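Silard replacement finger set for hand-held grippers

Sold as a pair, left and right, with screws. Ships from our Etari shop.

I've been selling the Silard fingers for a while now, and I still use them on my own bench every week, so let me tell you how I look after mine (the leaflet in the bag is pretty thin!). They're plain black blocks, they take a beating, and they will get scuffed. Scuffs on the flat faces don't bother me at all. What I watch is the top edge, where grime and worn material like to build up into a crusty strip, and once it gets thick the two sides stop meeting evenly.

Wipe the edges with a damp cloth first, then go over them lightly with 3000 grit if the cloth doesn't do it. Lightly! I ruined a Lodis pair my first month by going at it like a kitchen counter.

Fitting takes one small hex key. Back the old screws out, slide the finger off, brush out the slot and push the new one in until it stops. Snug the screws by hand, close the gripper slowly a few times, then tighten up for good. I do my checks over a big sheet of pale paper — any crumbs that drop off show up right away, and a gap between the fingers is easy to judge against it.

How long do they last? Carolina Pinheiro runs hers hard and swaps them after more than 100 hours. I get longer, but I'm mostly picking up light stuff.

They fit the Silard 70 handle and the older Ahmadpour one. The Ahmadpour needs the thin shim, part 381, and it isn't in the bag, so please add it to your order. I get emails about that shim all the time and I'm happy to answer them, but you'll be waiting on a second package.

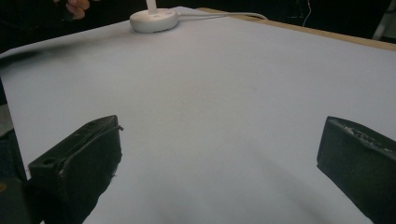 Oh, and keep your old screws — the new ones are the same size, and a few spares in the drawer have saved me more than one Saturday.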